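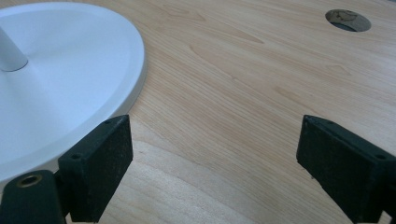
Figure 1. View from the gripper camera with the fingers open over the desk. The round white base is at upper left and the cable hole at upper right.

Teaching a Desk-Clearing Task with a Hand-Held Gripper
Project report, Umut Yazıcı
Submitted Oct 5, 2024

1. Summary

This project looked at how well a small robot arm can learn a desk task from recordings made by a person. The recordings were made with a hand-held gripper that carries its own camera. The person holds the gripper, does the task, and the camera stores what the gripper sees. Later the same type of gripper is mounted on the arm and the arm tries to repeat the task from its own camera view.

The task was to take hold of a lamp by its post and slide it across a desk to a target position next to the cable hole, without tipping it over. I also compared this way of recording with remote control of the arm. Hand-held recording was faster and gave better motions, but it gave less exact information about where the gripper was. Remote control was slow but every recording could be played back on the arm without changes.

2. Background

The lab calls its hand-held tool the Pravo. It was designed by earlier students and I changed only the fingers and the camera bracket. The arm in the lab is the Vatgate, a six-joint arm on a fixed stand. The software that lines up the camera video with the finger opening is called Begum. I did not write Begum but I fixed two problems in it, described in section 5.

Before this project the lab had used the Pravo mainly for picking up blocks and cups. These objects are light and stand free on the table. A lamp with a wide foot is different. Most of the weight is low, the post is thin compared to the foot, and the gripper has to come in over the foot without hitting the rim. If the fingers squeeze the post too high and then pull, the lamp leans. I wanted a task where the way a person moves matters as well as the end position.

3. Equipment

The Pravo has two flat, block-shaped fingers. They are printed in a very dark green and screwed to the moving carriers from the top. The mounting blocks take brass threaded inserts, and I would recommend these to anyone building the next version. My first blocks had screws going straight into the plastic and the threads wore out after the fingers had been changed a few times. With the inserts I could swap fingers between sessions with no trouble.

The inner faces of the fingers are left as they come off the printer. I tried sanding one pair smooth and the post slipped more, so I went back to the printed surface.

The camera sits behind and above the fingers and looks forward and down between them. Both fingers have to be in view at all times. Begum reads the finger opening from the video, and if one finger leaves the picture the opening cannot be worked out. This limited how wide I could let the fingers go. At the widest setting the right finger is already partly outside the picture, as in Figure 1. The top edge of each finger is still visible there, and the top edge is what Begum tracks.

The desk is an ordinary one with a light wood top and a round hole for cables. I picked it for the hole. It is a fixed mark that the camera can find, and it saved me from taping printed markers to the desk. The wood grain was also useful. Plain white tables had given the lab trouble in July, when the position tracking drifted because there was nothing on the surface to follow. With visible grain the drift was much smaller.

4. Recording by hand

Each recording starts with the gripper open above the desk and the foot of the lamp in view. The person waits until the tone sounds, moves in over the foot, closes on the post, slides the lamp, opens, and backs away. A full recording is short, and most of the time between recordings goes into putting the lamp in a new start position.

I made the recordings in sessions on the same desk. Between recordings I moved the lamp and turned it. I did not follow a fixed grid. Looking back, a simple plan for start positions would have been better. When I checked the data I found that I had favored the left side of the desk, which is where the lamp normally stands, and had few starts close to the front edge.

Some habits took practice:

Moving at an even speed. At first I went fast through the open space and slowed down a lot near the post. The arm copied this, including small stops that had no purpose.

Keeping the wrist still after closing. A person corrects a leaning lamp without thinking about it. In the recordings this shows up as a twist of the gripper that the arm cannot always reach.

Backing out the same way I came in. If I lifted straight up after opening, the fingers sometimes brushed the post.

I also recorded failed attempts at first and kept them in a separate folder. They were not used for training in this report.

5. Preparing the data

Begum cuts each recording into single pictures and gives each one a gripper position and a finger opening. I used 4000 pictures in the first training run to check that everything worked, and then the full set.

The first problem was the start of each recording. Begum assumed that the fingers began closed, but mine always began open. The finger opening was therefore wrong until the first time the fingers closed. I changed the start value so that it is read from the first picture.

The second problem was the dark color of the fingers. When the gripper passed over the cable hole, the inside of the hole was dark as well and Begum sometimes took the edge of the hole for the edge of a finger. I solved this by limiting the search to the lower part of the picture, where the fingers always are. A lighter finger color would be a simpler fix. I did not do it because it would have meant recording everything again.

I then went through the recordings by eye and removed those where the tracking had jumped. This was slow work. A small viewer that shows the gripper path as a line next to the video would have saved a lot of time, and I have written down what it should do in the lab notes.

6. Recording by remote control

For the comparison I drove the Vatgate with a hand controller while watching the same camera view on a screen. The arm was set up at the same desk with the same type of fingers.

Remote control was harder than I expected. With only the camera view it is difficult to judge how far the fingers are from the post. The foot helps, as the rim gives a line to compare against, but once the fingers are over the foot the rim drops out of the lower part of the view. I ended up moving in small steps and stopping to check. The recordings are much longer for the same task and contain many pauses.

The advantage is that the positions come straight from the joints of the arm. There is no tracking to check and no reach problem, because the arm has already done the motion.

7. Results

I trained one model on the hand-held recordings and one on the remote control recordings. Each was tested on the arm from start positions that were not in the training set. A test counted as a success if the lamp ended inside the target area, standing, with the gripper clear of it.

The model from hand-held recordings succeeded in 91 percent of the tests. The remote control model did worse, mainly because it tended to stop above the foot and stay there. I think it learned the pauses. After I cut the pauses out of the recordings it stopped less, but it then closed too early in several tests and pinched only the side of the post.

Most failures of the hand-held model were starts near the front edge of the desk, where I had few recordings. In 2 tests the left finger touched the rim of the foot on the way in and pushed the lamp before gripping it. The camera view just before contact shows the finger overlapping the rim, and the same thing can be seen in good recordings where there is no contact. One camera cannot tell these cases apart very well.

8. Discussion

The comparison is not fully fair. I had much more practice with the Pravo than with the controller, and a trained operator would make better remote recordings than mine. The number of recordings was also not equal, as the remote ones took so long.

Still, for a task like this I would start with hand-held recordings. They are quick to make, they can be made away from the lab, and the motions are natural. A small number of remote recordings could be added for the places where tracking is poor or where the arm is close to its limit.

The limits of the result should be clear. It was one desk, one lamp and one person doing the recording. I tried the model once on a darker desk in the Noltutlow study room and the arm moved toward the lamp but did not close on it. I did not follow this up.

9. Further work

The next step is to record on several desks and with lamps that have smaller feet. The fingers should be printed in a lighter color before that starts. It would also be worth making the finger tips thinner, so that they can pass over the rim with more room — the present blocks are thicker than the task needs.

The finger drawings, the changed Begum files and the list of removed recordings are in the shared lab folder. The spare finger set is in the drawer under the Vatgate stand, with the short screws in a separate bag. The long ones go through the carrier and stop the fingers from closing.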